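Rikorden: Report on a Driving and Delivery Game
Student project, Game Design Workshop
22 October 2021

1. What we set out to make

Rikorden is a short PC game in which the player delivers parcels in a made-up city called Erberg. There is no timer on screen and no score during play. The player gets a list of addresses in the morning and has to finish before the shops close. We wanted a game that somebody could complete in one sitting, and that would run on the older machines in the lab.

Our group had five members. Two worked on the city, one on driving and walking controls, one on the delivery system, and one on sound and menus. We started in June with a paper map and a list of streets.

2. The delivery system

Each parcel has an address, a weight and a closing time. In the first version the game picked all three at random. Playtesters got lists that could not be finished, so we wrote a check that tries a simple route before the list is handed out. If the route fails, the game swaps out the parcel with the earliest closing time and checks again.

We ran the check on 1,362 generated lists. It caught the impossible ones but also threw away some that were only hard. We left it that way. A player who gets an easy day does not complain, and a player who gets an impossible one stops playing.

3. Building Erberg

The city is made of 21 blocks. Streets, curbs and paving are separate pieces that snap to a grid, and corners are placed by hand. The corners took the longest. The Rarker district was built first and has the widest streets, which turned out to be useful for testing the van.
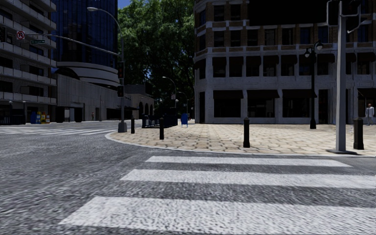

Figure 1. Street corner with crosswalk, curb and paved plaza.

Walking and driving use different collision rules. The van can climb a curb at low speed, but it loses grip on paving. On foot the player can go anywhere that is not a wall. We had planned pedestrians with their own routes — this was cut when the path finding slowed the game down too much.

4. Playtesting

Testers played one full day of deliveries and then filled out a form. The most common remark was that the map was hard to read. Street names were printed too small, and Sánchez Street ran across the fold between two map pages. We moved the fold and made the type larger.

Several testers parked the van and did the last few stops on foot. We had not planned for this, but it worked, so we raised the number of parcels the player can carry.

5. Known problems

Saving in the middle of a delivery sometimes places the van back at the depot. The radio stops after 100 minutes of play and does not restart. Rain is drawn indoors in the post office — we know the cause but did not have time to fix it before hand-in.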